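Keeping a white worktop or table white

White surfaces show everything, and most of the damage I see comes from cleaning them too hard. The notes below cover painted, laminate and melamine tops. Stone and oiled timber need different treatment.

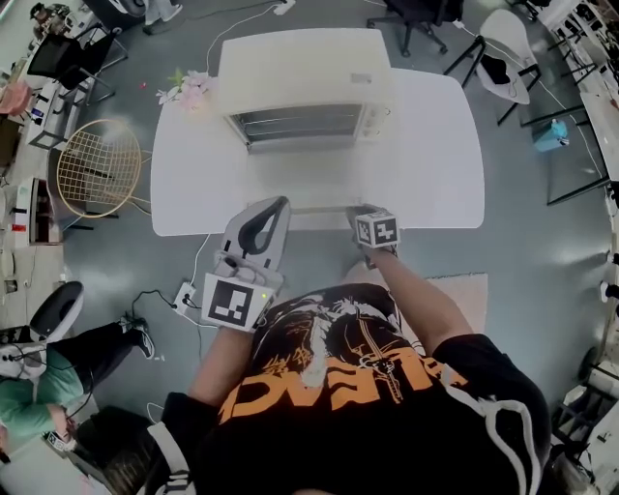 Daily wiping. Warm water and a drop of washing-up liquid will do for most days. Wring the cloth out well. Water that sits along a join gets under the edging and lifts it, and a swollen edge can't be put right.

Tea and coffee rings. Make a paste from 2 teaspoons of bicarbonate of soda and a little water. Leave it on the mark for ten minutes, then wipe off with a damp cloth. Don't scrub. If a ring is still there, do it again the next day.

Ballpoint and felt tip. Surgical spirit on cotton wool, dabbed from the outside of the mark inwards. Try it first on the underside. It softens some paints, and on an old gloss finish it can take the shine off.

Turmeric and curry. Wipe up at once. What remains will fade in daylight, so push the table near a window if it can be moved.

Black scuffs from bags, buckles and rubber feet. A clean pencil eraser takes off most of them. Melamine sponges work too, but they are a fine abrasive and leave a dull patch if used often in one place. Keep them for the bad marks.

Yellowing. On painted tops this is usually the paint itself, and oil-based white is the worst for it. Cleaning won't help. Sand lightly, prime and use a water-based paint. I did a 162 cm table in our Sikthorpe kitchen this way with 2 thin coats and it has kept its colour well. Leave it a full week before standing anything heavy on it.

Chips in the edge. White two-part filler, pressed in with an old bank card and sanded flush when hard. Mask both sides first.

Things to avoid: neat bleach, scouring powder, wire wool, furniture polish with silicone in it (paint won't stick afterwards), and hot pans.

Next page: getting candle wax out of a tablecloth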